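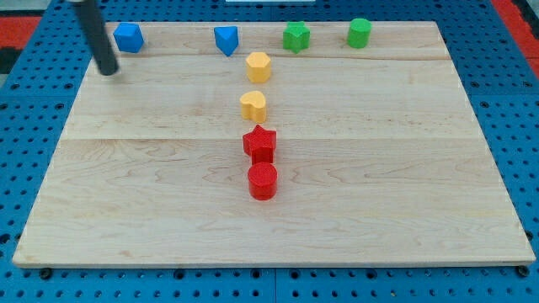 The sorting board on the blue table, Saturday morning.

I teach technical subjects in a small school, and since two years I have promised my pupils that I will go and see how other schools run their robot clubs. In April I finally went to the open day in Bremdale, where the club of the Herrera school works together with the one from Rimness. The bus takes 74 minutes and there is only one before noon, so I arrived when the doors were still closed and had time for a coffee across the street.

The club meets in the old metal workshop on the ground floor. There were 28 students on the list for this year, between fourteen and eighteen years old, and most of them were present. They are divided in small teams, and each team has one task for the whole spring term. I stayed the longest with the team that does sorting, and my report is mainly on them.

Their project is called Prosano. The arm must pick small colored blocks from a wooden board and put them where a written instruction says. The blocks have simple shapes, such as stars, cylinders, a heart and a hexagon, and some shapes come in more than one color. This makes the instruction more interesting than I expected. If you write "take the star," the program must ask which one, the green or the red. The students told me that in the first version it took whichever star it found first, and they lost many points with this in a trial competition.

Eirini Stefanou leads the club. She explained to me the rule for laying out the board. One student places the blocks and another student writes the program, and the two are not allowed to speak about the layout before the run. The student who places the blocks likes to make it difficult, of course. A red star and a red cylinder set almost against each other is a favorite, since the fingers need some space to go down on both sides. With the yellow ones they had left a small gap, and I was told this was "a gift."

I asked many questions about the gripping. The cylinder is easy from any direction. The heart is the worst one, because its sides are not parallel and it turns when you press it. One boy had drawn all the shapes on squared paper and marked with a pencil where the fingers should touch. I asked to copy this drawing and he gave me the original, which was very kind.

The teams write down every attempt in a paper notebook. For the competition they need 100 recorded attempts, and on the day of my visit the sorting team had reached number 33. When I asked if they were worried, they said the evenings are getting longer.

After lunch the visitors could write an instruction themselves. I wrote "move the blue triangle next to the green cylinder" and was asked at once what I mean with "next to," left or right, and how far. I had to write it three times before they accepted it. I will use this exercise in my own class, also without any robot.

The last bus back was at ten past four. The Rimness half of the club has its own open evening in the autumn, and I have asked them to put our school on the mailing list.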